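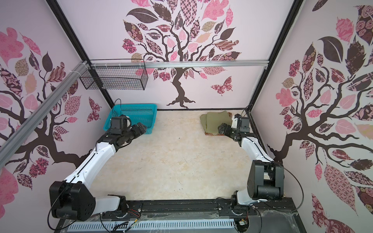

Arms and cloths, Sep 28, 2023

Quick one, on my break. Two arms doing cloths now at Skallero. Green one, plaid one, turquoise basket. Slow!! I fold 150 a shift, easy, and my wrists know it.

Vidar Halvorsen says no jobs go before January. After that, dunno. Five of us on the bench and we've all gone a bit quiet.
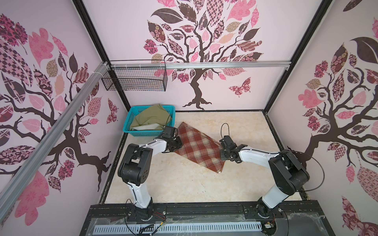

Anyway I've asked for the training, the minding-the-arms one. Beats standing all day. Bit more money too, definately not loads. Got to run, bell's gone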